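Folding without the robot

The first thing Gøran Engebretsen does when he arrives at someone's flat is ask which bed he can use. He carries two plastic grippers in a sports bag, a charger and a printed sheet of tasks. There is no robot. The robot is in a workshop in Pevbridge, bolted to the floor, and it will not see any of this until later, as numbers.

Engebretsen works on Skuneo, a project that tries to teach a two-armed machine to handle household cloth. Cloth is a long-standing nuisance in robotics. A mug keeps its shape when you pick it up. A pillowcase has a different shape every time, and the part you need to grab is often underneath the part you can see. Programs written by hand tend to work on one towel on one table and then fail on the next.

The usual answer is to let the robot learn from people. For years that meant sitting an operator at a set of controls and having them steer the arms through a job again and again. It works, but it is slow, and everything is recorded in the same room under the same lights. The Skuneo group started that way and collected 139 folds in October before deciding to change the method.

What they do now is put the robot's hands into human ones. A person holds a gripper in each hand and does the job at their own speed. Each tool has a wide-angle lens that looks out past its own fingers, so the recording shows the cloth much as a robot arm would meet it. Software then works out the path each gripper took through the room and when its fingers opened and closed. The arm in Pevbridge is fitted with the same fingers, and it is trained on those paths. 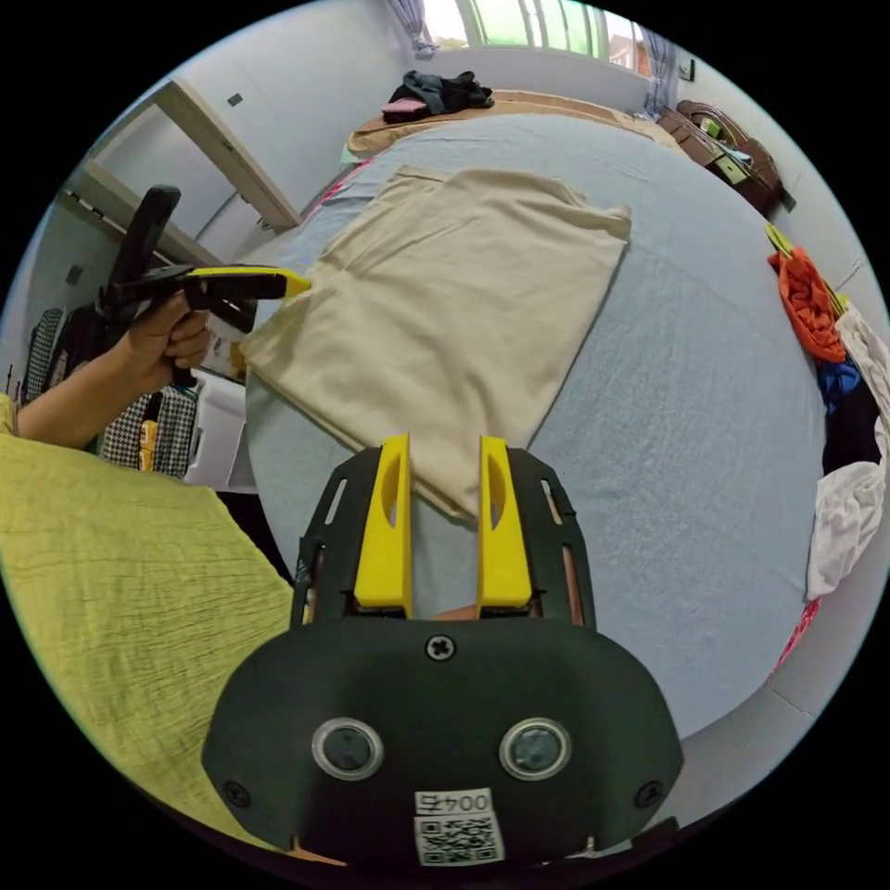 Going for a corner: one gripper reaches for a cream cloth spread on a bed, as recorded by the other.

The fingers went through several versions. Early ones were thick, and they pushed the cloth along in front of them instead of getting under it. The present design is a flat, tapered paddle with an oval opening near the tip. It is yellow mostly for the benefit of the software, which has to find the fingers in every picture, though Engebretsen says it also helps when he drops one behind a radiator.

The group has now recorded in 19 homes. People are asked to leave the place as it is. Clothes stay on the bed and curtains stay where they are, and the light changes as the afternoon goes on. "If we tidy first, the robot learns that the world is tidy," Engebretsen says. "Then we take it somewhere real and it has never seen a sock."

To find out whether the variety mattered, the team trained two versions of the same program. One had only the workshop recordings. The other had the same number of folds, taken from the homes. Both were then tried on 38 pieces of cloth that neither had met before, laid out on a spare bed. The workshop version finished 12 of them. The home version finished more than twice as many, and when it failed it usually failed late, at the second fold, after the corners had been found.

There are limits. Thin, slippery fabric still defeats both versions. So does anything with a fitted edge -- the elastic pulls the corner back in as soon as it is let go. And the grippers cannot feel. A person pinching two layers knows at once that there are two, while the program has to judge it from the picture.

There is also the matter of tiredness. Holding a gripper in each hand for an hour is harder work than it sounds, and people get careless towards the end. Domański, the small firm that makes the housings, has taken some weight out of the handle. Sessions are now kept short, with a break after each task on the sheet.

The recordings are stored at Fivgate, where a checker goes through them and throws out the ones in which the tracking was lost. This happens most often when a sleeve or a large sheet covers the lens. Mistakes by the person are kept in if they were put right. A missed corner followed by a second try turns out to be useful material, as the robot misses plenty of corners of its own.

The next round will add duvet covers. Engebretsen has tried one already, at home, and it took him four attempts.

Last updated: May 25, 2019

Contact the features desk | Copyright, all rights reserved | Back to top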